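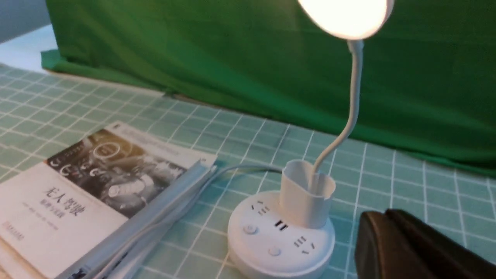
Goleo desk lamp with power base, switched on, standing on a green cutting mat.

Goleo Desk Lamp with Power Base
Gooseneck lamp, pen cup, sockets and USB ports in one unit
Color: white
Sold by Bromimholm Desk & Study

Overview

The Goleo is a small lamp for people who have one wall outlet near the desk and too many things to plug into it. The base is a round power strip. A pen cup sits on top of the base, and the lamp neck comes up from inside the cup. You run one cable to the wall and the rest of your chargers go into the base.

The light is warm white. The head is round and faces down over the work area, and the thin gooseneck lets you bend it toward a book, a keyboard or a cutting mat. It holds the position you leave it in.

We have carried the Goleo since we started stocking study furniture, and it is mostly bought for student rooms, sewing tables and hobby desks. It also works on a nightstand if you have the depth for the base.

The base

The sockets and USB ports are on the flat top surface, around the cup. We prefer this to side outlets on a small desk. Plugs go in from above, so you can push the lamp up against a wall or a shelf and still reach everything. The two USB ports sit next to each other in front of the cup, which is the side that normally faces you.

There are two round push buttons on the base. One controls the lamp. The other controls the sockets. The USB ports stay live whenever the base is plugged in, so a phone will keep charging overnight with the lamp off.

The side wall is smooth white plastic and wipes clean with a dry or barely damp cloth. Unplug the base first. Do not use spray cleaner on the top, where it can run into the sockets.

Please check the socket type before ordering

This version is made with Chinese-style sockets. It is for customers who already own appliances and chargers with matching plugs. It is not a US outlet strip and we do not sell it as one. If your chargers have US plugs, order the Hurberg instead (see Related items). Do not force a plug that does not fit.

The cable comes with a matching plug on the wall end. Check that the voltage where you plan to use it matches the rating printed on the underside of the base. We do not supply a converter and do not recommend running the base through a travel adapter.

The pen cup

The cup is a short, open cylinder with a slightly scalloped rim. It is fixed to the base and does not lift off. Because the neck enters at the rear of the cup, the front part is left free for pens, pencils, a small ruler or a pair of scissors. Very tall items can get in the way when you bend the neck forward. Paintbrushes should go in dry.

To clean the cup, unplug the lamp, take everything out and use a dry brush or a cotton swab. Do not rinse it and do not use it as a vase or a water cup.

The lamp

Head: round
Light: warm white
Neck: thin white gooseneck, bends in any direction
Bulb: built-in LED, not replaceable
Brightness levels: 5

Press the lamp button once to turn the light on. Hold it down to move through the levels, and let go at the one you want. The lamp goes back to that level the next time you switch it on. If power to the base is cut, it starts again at full brightness.

For reading, set the head 40 cm above the page. For close work such as paper cutting or model parts, bring it lower and to the side of your weaker hand, so that your working hand does not throw a shadow on the cut. Bend the neck with both hands, one near the cup and one near the head. Repeated sharp bends at the same spot will shorten its life.

Setting up

1. Place the base on a flat, dry surface. A cutting mat or desk pad is fine. Avoid thick cloth.
2. Lead the gray cable out behind the base. Keep it clear of drawers and chair wheels.
3. Plug in at the wall, then press the lamp button.
4. Turn the base so the USB ports face you.
5. Add your chargers one at a time.

The cable can run along the back of the desk or past a stack of books, but don't leave anything heavy resting on it. Do not coil up the extra length and tuck it under the base.

What not to plug in

The base is meant for phones, tablets, laptops, small speakers and similar items. Heaters, kettles, hair dryers and irons should go directly into the wall. Do not plug another power strip into the base, and do not plug the base into another power strip.

In the box

Lamp and power base, one piece
Instruction sheet
Warranty card

Warranty and returns

The Goleo has an 18 month warranty covering the light, the buttons, the sockets and the USB ports. It does not cover a snapped neck, water damage or a cut cable. Keep your order number, as we need it for any claim.

Unused lamps can be returned in the original box. Opened lamps are accepted if they are clean and have no marks on the neck. Return shipping is paid by the customer unless the item arrived faulty.

Orders for schools and offices

Orders of 100 or more ship by pallet from our warehouse and take longer than single orders. Use the bulk form and tell us which socket type you need. Mixed orders are possible. The next bulk shipment leaves in March.

Related items

Hurberg Desk Lamp, US sockets. Similar size, straight arm, no pen cup.
Agarwal Clamp Lamp. Fixes to the edge of the desk, no sockets.
Agarwal Cable Clips, white or gray. Self-adhesive, for the back edge of a desk.
Bromimholm Cutting Mat, green. Printed grid.

Add to cart
Ask about this item
Shipping information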